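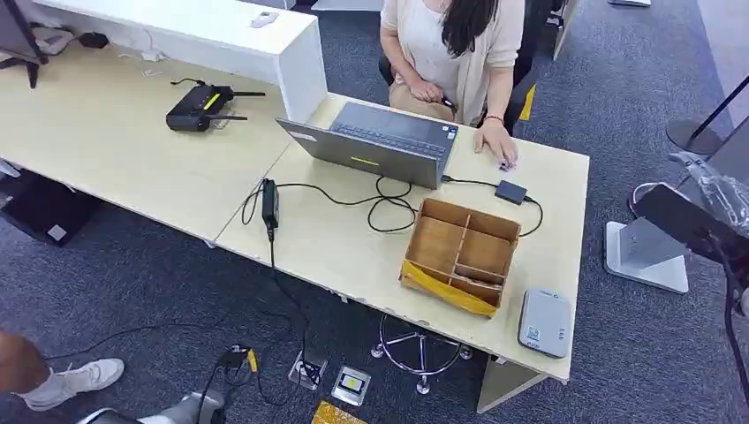
Section 4. Setting up your group and your child's page

This section is for parents and carers who have joined a baby and toddler group that uses Oson to share its schedule. It explains how to enter your child's details, reply to session invitations and choose who may see your photographs. Group leaders should read Section 6 first, as some of the settings mentioned below can only be changed from a leader's account.

You will need:
the six-character joining code given to you by your group leader
an email address that you check regularly
your child's date of birth

4.1 Joining a group

1. Open Oson and select Join a group from the first screen.

2. Enter the joining code. Codes are not case-sensitive, but they must be entered without spaces.

3. Check the name of the group and its meeting place before you select Confirm. Several groups have similar names. The Lollgate Monday group and the Lollgate Under Twos, for instance, keep separate registers and do not share places.

4. Wait for the leader to accept your request. You will receive an email when this has been done. Requests that have not been answered after 70 hours lapse and must be sent again.

Note: A joining code admits one family. If both parents wish to have their own sign-in, the second should be added under Family members once the first has been accepted.

4.2 Adding your child

1. Select My family, then Add a child.

2. Enter the name by which your child is known at the group. This is the name that will be printed on the register and on the coat-peg label, so a short form is quite acceptable.

3. Enter the date of birth. Oson uses it to suggest sessions for the right age and to move your child to the next list when the time comes. The date itself is shown only to the leader.

4. Under Food and allergies, list anything your child must not be given at snack time. If there is nothing to declare, tick None known. The field may not be left empty.

5. Under Naps and feeds, you may add a short note for the leader. Notes are limited to 66 words.

6. Select Save.

Caution: The allergy entry is a record for the leader's use and does not take the place of telling the person serving snacks. Please speak to that person at your child's first session and again whenever the entry changes.
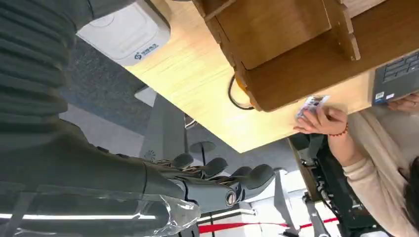

Page last changed: Tuesday, April 4, 2023, by Ghada Abou Jaoude

4.3 Replying to the session schedule

The schedule shows each session for the current half-term, with its theme and anything you are asked to bring. Themed sessions carry a small star. Dressing up is always optional – a child who will not keep a costume on is as welcome as one who will.

1. Select Schedule and open the session.

2. Choose Coming, Not coming or Not sure yet. Places marked Not sure yet are held until six o'clock on the evening before and are then offered to the waiting list.

3. If an older brother or sister will be with you, add them under Extra children. The leader needs this number for the room limit and for the biscuits.

4. Where a session includes messy play, tick the box to show that you have read the clothing advice. Please bring a full change of clothes, including socks.

5. Select Send reply.

You may change a reply as often as you wish until the session closes. To cancel on the morning itself, telephone the leader. A message sent through Oson may not be read while the hall is being set out.

Note: Families who use the Twal calendar can copy sessions across by selecting Add to my calendar. Later changes to the time or place are not carried over, and the session must be added afresh.

4.4 Photographs and your child's page

Each child has a page on which parents may keep pictures and a short diary. New pages are private. They remain so until you change the setting yourself.

1. Open your child's page and select Who can see this.

2. Choose one of the following:
Only me
My family members
Everyone in my group

3. To share a single picture with the group and keep the rest of the page private, open that picture and select Share this one.

4. Before sharing a picture in which another child appears, obtain the agreement of that child's parent. Oson will ask you to confirm that you have done so.

5. Add a caption if you wish. Please give first names only.

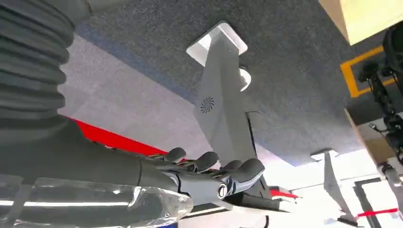

6. Select Done. The picture will appear on the group wall after the leader has approved it.

Caution: Removing a picture from the group wall does not remove copies that other families have already saved. If you are concerned about a picture of your child, write to Georges Atallah at the Goltov family support desk, giving the name of the group and the date of the session.

4.5 Leaving a group

1. Select My family, then Groups, then Leave.

2. Decide whether to keep your child's page. If you keep it, the setting returns to Only me. If you do not, the page and its pictures are deleted at the end of the month.

3. Return any borrowed toys or books to the leader. Items still on loan are listed at the foot of the screen.

For help with moving to a different group and keeping the same sign-in, see Section 5.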